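Kadstead Dumpling Day

Kadstead Dumpling Day is an annual food observance held in the town of Kadstead on the last Saturday in June. It centres on the boiled savoury dumpling known locally as the stuvosis, and on the restaurants and bakeries that serve it at a reduced price for the day.

Origins

The day was started by Rosimeire Seixas, who ran the Conceição lunch counter on the main street. She offered a plate of 4 dumplings at half price to bring in customers during a slow month. Other businesses copied the offer the next year, and the town council later added the day to its events calendar. An earlier claim that the custom began at a church supper has not been supported by any written record.

The dumpling

The stuvosis is made from wheat flour, potato, egg and salt, with a filling of smoked pork or mushroom. The dough is rested for 40 minutes before it is rolled out. Cooks disagree on the thickness. Older recipes call for a heavy wrapper that holds up in broth, while most restaurants now use a thinner one and serve the dumplings with browned butter and sour cream.

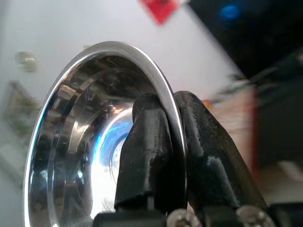 A sweet version filled with plum or sour cherry is sold mainly by bakeries. It is usually fried after boiling and dusted with sugar. Pilar Arancibia, a local baker, introduced a flavour with cardamom and orange that is now a regular item at several shops.

Observance

Participating businesses display a yellow card in the window. Most serve from late morning until they sell out. The Flernasitz Hotel holds a sit-down dinner in the evening, for which tickets are required. A cooking contest has been part of the program since its fourth year, with separate classes for home cooks and professionals. Past winners of the home class include Bukola Obi and Reinaldo Caldeira.

One year the June event was cancelled because of flooding on the river road. A smaller replacement was held on October 29, 2022, with indoor seating only.

Similar events

Several neighbouring towns hold dumpling suppers in autumn, though these are mostly fundraisers and have no fixed date.

See also

List of food days
Dumpling
Potato dough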